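Wednesday, October 21, 2020

I keep being told that football without crowds is purer. You can hear the players, you can hear the managers, the referee gets less grief, and supposedly we are all learning to love the game for itself. I've now sat through 13 matches of it since the restart and I don't believe a word.

What I heard, mostly, was swearing, and then a commentator saying sorry for the swearing. The fake crowd noise is worse. Whoever is pressing the buttons is always a second late, so a shot goes wide and the cheer arrives as the keeper is placing the ball for the goal kick.

Then there's my own lot. Hasis Town had a gate of 1,973 for the last home game before everything stopped, and the club rounded it up to 2,000 in the newsletter, as it always does. Now they want us to pay for a stream run by a firm called Drivuvel, with a Koller advert every time the ball goes out.

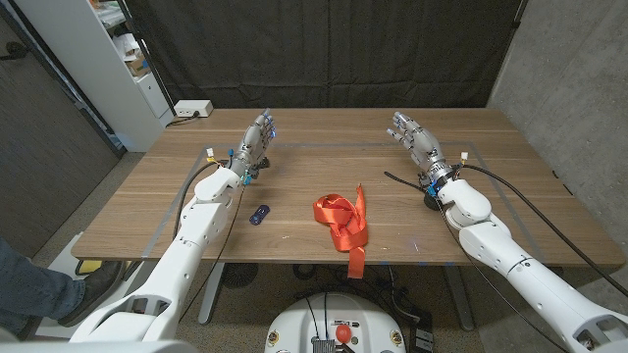

The handball rule is my other complaint. They have rewritten it again, and I've read it twice, and I still couldn't tell you what a defender is meant to do with his arms. Last weekend we gave away a penalty at Zalto for a ball that hit our left back from a yard away. His hand was up, I'll grant that, fingers pointing at the sky like the grey metal ones on that left hand over the table, but where else was it going to be? He was jumping. People jump with their arms.

We lost after 60 minutes of defending well — or so it sounded, the stream froze twice. They say some of us may be let back in by December. I'll believe it when I'm in the queue for a pie.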